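2019-10-29

Today I finished the second notebook of my Norwegian lessons. I bought it in March, when I came to this town, and I believed it would be full in one month. It took me much longer, but the pages are all used, also the inside of the cover.

I made a count of my word cards this evening: 1116. My plan was 1000 before the winter, so I am allowed to be a little proud. The difficult ones are still the small words. I can say "refrigerator" and "tax office" without thinking, but I mix up the words for "yet" and "still" each time, and the lady in the bakery at Torvik smiles at me — kindly, I think.
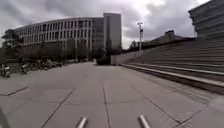
My homework for next time is to write 50 words about the weather. I wrote first in English, to be calm, and then I translated. I know three words for rain and only one for cloud, so a thick grey and white sky like this one becomes very short in my text. For the long curved office building I had no adjective at all. I looked up "curved" and made a new card, number 1117. Tomorrow I must buy a third notebook, with lines this time.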